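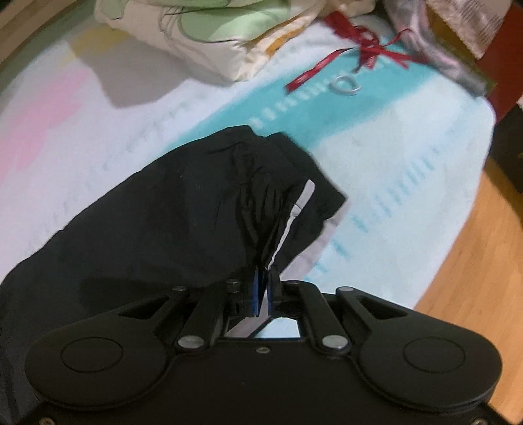 Black fabric on the patterned blanket, creases and all

Washing black clothes without the fade?

pesaseo: My favourite black top went grey in 2 months, so I'm starting fresh! Cold wash, inside out, hung in the shade. Anyone else do this?

ma_josix: Yes! Ten years of cold washes here and the colour holds beautifully - skip the fabric softener too.

drernia: Disagree on cold. Mine came out with powder streaks all through May. I do a warm wash and the blacks are fine.

pesaseo: Powder or liquid though?

drernia: Powder. Fair point, might try liquid.

ma_josix: Liquid, definitely! And half the dose on the bottle.

Contact us | © Drernia Laundry Forum | Back to top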